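Print this page | E-mail this page

Clearing a work table at the end of a job

Samah Ramadan keeps the benches at Hoekstra in order, and most of what follows comes from her. It applies just as well to a kitchen table or a shed.

Pick up the paper first. Old labels, backing strips and receipts go soft as soon as a damp cloth touches them, and then they have to be scraped off. Check both sides of a label before you throw it out - you may need the number on it for a return.

Wipe next. Use a small cotton cloth, wrung out well, and work along the grooves if the top is slatted. Press down on a mark for a few seconds before you rub. A cupboard full of rags is no help if they are all stiff, so wash them at 55 degrees and dry them flat.

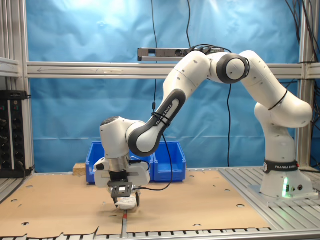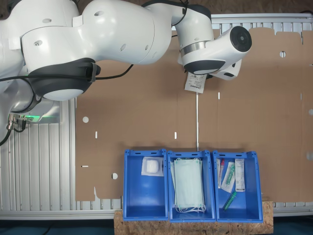
How do I get a stubborn paper label off a plastic bin?

Warm it with a hairdryer on low and peel slowly from one corner. Rub any glue left behind with a little cooking oil, leave it for two minutes, then wash with soapy water.

Cardboard can stay if it is clean and stiff. Fold it along its own creases and stand it upright against a wall. Greasy pieces go out the same evening. Els Hendriks cuts hers into drawer liners in February, when the workshop is quiet.

Recent tips
Drying cloths without a line
Sorting screws into jars (52 comments)
Oiling a squeaky drawer
What to do with spare boxes

Contact | Copyright Rukorine Home Notes | Back to top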